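Hand-held gripper pair from Zesell: a buyer's review

Posted in: Kit we paid for ourselves

I promised a few people I'd write this up once we'd had the Zesell pair long enough to be fair about it, and January has rather run away with me, so apologies to Kamlesh Garg, who has asked me three times whether he should put in an order for his lot at Altstead. Kamlesh, the short answer is yes, but read the bit about cables first.

For anyone who's landed on this page from a search, we're a small team at Vullside doing packing and sorting work with everyday groceries. We had a budget of 3000 for the year's hardware (pounds, and it had to cover everything down to the tape), and the big question last autumn was whether to spend most of it on one second-hand arm or go for a pair of hand-held grippers and collect our demonstrations by hand. I was firmly on the arm side! Loan Võ was on the other, and she won, mostly by turning up with a spreadsheet when all I had was enthusiasm.

What you pay

The pair came to 695, delivered. That got us a left and a right unit, the marker plates, the mounting brackets, two cables and a little bag of spare screws in a thread size I have never met before or since. It did not get us a carry case, which is an extra, and it did not get us anything to mount on the bracket. Fair enough, but do read the order page slowly, as the main photo has a good deal more in it than the box does.

We looked at Cirillo's version too. It's a lovely bit of kit and the trigger feels like something off an expensive drill, but you have to buy the software licence along with it and renew it every year, and I can't plan around a yearly bill when I don't know what next year's pot looks like. If you've got steady money coming in, go and try one, you might well prefer it.

Setting up

Quick, by our standards. Jhair Yupanqui had both units talking to the computer before lunch, and he'd only started after his second coffee. The instructions are a folded sheet with tiny diagrams, and there's a better version on the maker's site which is not mentioned on the sheet at all (why?). Calibration is where you'll lose your afternoon. You do it once for each hand and then again when you realise you swapped left and right – label them straight away, please, a blob of nail varnish will do.

In use

They're comfortable for short stints. I can manage 17 minutes or so of steady picking before my thumb starts to complain, and Asuka Sakai, who has much smaller hands than me, finds the body of the thing too chunky and puts it down sooner. We've ended up swapping over between runs, which is good practice anyway. I'd love a slimmer version and I've written to tell them that.

The jaws are short, and I was worried about this when we ordered. Flat snack bags are the awkward ones. You want to come in from the side and catch the crimped seal, and if you go for the middle of the bag you just push it along the table. After a week of that everybody gets the knack. Garlic is easy, ginger is fine once you've decided which knobbly bit to go for, and a tall bag standing up in a box is nicer to grab than the same bag lying down. Small packets balanced on the rim of a box are where I'd still like a longer finger. Zesell sell a set, and it's on the list for the next round of spending.

The marker plates on top are white, with small black marks, and they pick up smudges from your fingers. Wipe them at the start of a session. Ours have stayed put so far, though one of the brackets had a slight wobble until Jhair went round with a screwdriver.

Now, cables. Each unit has its own, and it hangs down past your hand and wants to be somewhere you don't want it. It catches on your sleeve, it catches on the table edge. We've tried clips, a strip of hook-and-loop round the forearm, and just putting up with it, and the forearm strip is the best of the three. Buy a longer cable than you think you need. I budgeted nothing at all for cables and we spent more on them than on the groceries, which still annoys me.
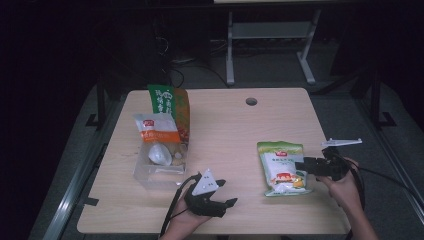 The costs that weren't in the quote

Extension leads and cable, as above. Floor matting, which I grumbled over and now wouldn't be without, as standing on a hard floor all day is miserable. Plastic storage boxes, bought twice, because I got a cheap set first and the lids warped. Clear ones are handy as everyone can see what's inside, although they do go cloudy after enough handling.

Then food. I'd put it down as a one-off and it really needs its own line each month. Fresh things go soft and have to be replaced, and bags get tired at the seals. Asuka Yagi does our shopping now and keeps the receipts in an envelope, so at last I know what we're spending.

And people's time, of course. Loan's spreadsheet had a row for it and mine didn't. If you're comparing this with buying an arm, put hours in for both, otherwise the hand-held route looks cheaper than it is. It still came out well ahead for us.

After-sales

Mixed. I emailed with a question about the trigger spring and had a friendly reply the same day. I then asked about spare jaws and waited 13 days for a price. The warranty is a year, but you have to register for it, and the card was stuck to the underside of the packing foam. Go and look for yours.

Would I buy them again?

Yes, and we're pencilling in a second pair for the summer if the money holds out. I'd order the longer fingers and the longer cables at the same time and save on postage. Four stars from me, with one knocked off for the bulk of the body and that silly folded sheet.

Kamlesh, if you want to try ours before you commit, come over any afternoon after two and bring a long-sleeved jumper, then you'll see what I mean with the cables.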